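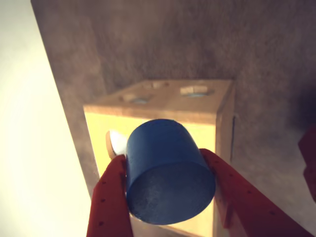
Thread: Talk me into (or out of) a royal blue front door

porchlight_dee
So we closed on the house in Clikdale back in the spring and the front door has been bugging me every single day. It's a brown that used to be a red, I think, and it's chalky, and when you lean on it with groceries it comes off on your sleeve. I want blue. Not navy, every third house on our street has navy, and definitely not that grayish blue that looks like a dentist's office. I want the blue on the curved side of that cylinder block, a proper matte royal blue, the kind you can spot from the corner. The flat end of it looks a lot darker and kind of speckled, and I'd be sad if my door came out like that, so please tell me how to get the one and avoid the other. House is cream stucco with a dark green roof. My husband says it'll look like a mailbox. Opinions?

gosine_fan44
Do it!! We went bright blue four years ago (Gosine exterior, the one they call Harbor Flag) and I still get a little happy when I pull into the driveway. Cream and blue is a classic. The green roof gives me a tiny bit of pause but you don't really see a roof and a door at the same time unless you're standing across the street.

mudroom_mike
I'm with the husband. Cream plus royal blue plus green roof is a lot going on. I'd go with a deep teal and let it tie in with the roof. Also, matte on a front door is asking for trouble. Every handprint, every dog nose, every splash from the sprinkler. Satin at the very least.

porchlight_dee
Teal was my mom's vote too, lol. I had a teal bedroom as a kid and I'm done with teal for life. But ok, tell me more about the matte thing. We do have a dog and she does have a nose.

mudroom_mike
Flat paint has no slick surface to wipe, so you scrub a spot and then the spot is shiny and the rest isn't. I did my side door in flat black because I saw it in a magazine. Lasted one winter before I redid it. Never again.

Danylo Stelmakh
Painter here, I do mostly exteriors. Mike is right about flat but there are door paints now that look quite low sheen and still wash fine. Ask for one made for doors and trim, the wall stuff won't hold up where people touch it. On the color: what you like about a strong blue is how it looks with light falling on it. Under a deep porch it will go darker, sometimes a full shade or two. How deep is your porch and which way do you face?

As for speckled, on a door you usually get that from dust in the paint, or from painting over old finish that wasn't sanded smooth, or from rolling it on with a fuzzy wall roller. Use a foam or very short nap roller.

porchlight_dee
Faces north, and the porch roof sticks out far enough that the mail stays dry. So shade all day pretty much. Uh oh?

Danylo Stelmakh
Not uh oh, just go brighter on the chip than you think you should. Paint a big piece of poster board, two coats, tape it to the door and look at it for a couple of days. Morning and evening both. Little chips are useless for this.

Lorna_in_the_valley
Seconding the poster board. I did not do the poster board. I have a purple door.

gosine_fan44
Wait Lorna is yours the purple one you posted last year? I loved that door!

Lorna_in_the_valley
It was supposed to be blue!! Lots of blues have red in them and the porch light I had made it ten times worse. I've made my peace with it. The UPS guy likes it.

Fadi Hijazi
Couple of things on prep, which matters more than the brand. If color is coming off on your sleeve you have chalking, and new paint put over chalk will peel in sheets. Wash it, rinse it, let it dry properly, then sand. I start with 80 grit only where it's rough or flaking and go finer everywhere else. Then a bonding primer, tinted gray if you're going with a saturated blue, ask at the counter. Bright blues cover badly. My sister needed five coats over white primer and she was not speaking to me by the end, as if I'd picked the color.

Is the door wood, fiberglass or steel? And how old is the house? If it's older, test for lead before you sand anything at all.

porchlight_dee
Wood, with a little window up top. House is from the forties. Never even thought about lead, thank you. Does the swab kit from the hardware store do the job or do I need a person to come out?

Fadi Hijazi
Kits are ok as a first look but they can miss things. For a house that age I'd pay for a lab test on a chip that goes all the way down to the wood. If it comes back positive, don't dry sand it, and talk to somebody certified.

teakettle_rob
Unpopular opinion but I'd buy the cheap stuff. I used Flakura on mine, $31 for the quart, and it looks the same as my brother-in-law's fancy can that cost him $44. Seven years and counting. It's a door, it's not the Sistine Chapel.

mudroom_mike
Rob, your door is under a carport and you go in through the garage. I've seen the pictures.

teakettle_rob
The paint doesn't know that

Danylo Stelmakh
I've had Flakura go fine and I've had it fade, mostly reds. In full shade like Dee's you'd probably get away with it. I'd still put the extra few bucks into it, you're buying one quart.

gosine_fan44
Also, take the hardware off! Don't tape around the knob. I taped around the knob and there's a wobbly ring that I see every time I get my keys out. And if you take the door off its hinges do it early in the morning so it's back up by dinner.

Lorna_in_the_valley
What about a storm door, do you have one? Dark or strong colors behind glass can get really hot, though I guess facing north you're ok.

porchlight_dee
No storm door. Ok update: chip went off to the lab, and I stopped in at the paint place on Chornovol Street on my lunch break. The man there pulled three blues for me and I hated one right away (too purple, hi Lorna), so two poster boards are drying in the garage. One is brighter than I'd ever have picked by myself, but I held it up on the porch before dinner and it calmed down a lot. Husband walked past and said "mailbox." My daughter wants to know why we can't have both, one on each side.

mudroom_mike
I'll say teal one more time and then I'll shut up. Get it done before November though, most of these paints don't like cold nights.

porchlight_dee
Noted on the nights, ignored on the teal :) Will post the boards when I get home tomorrow.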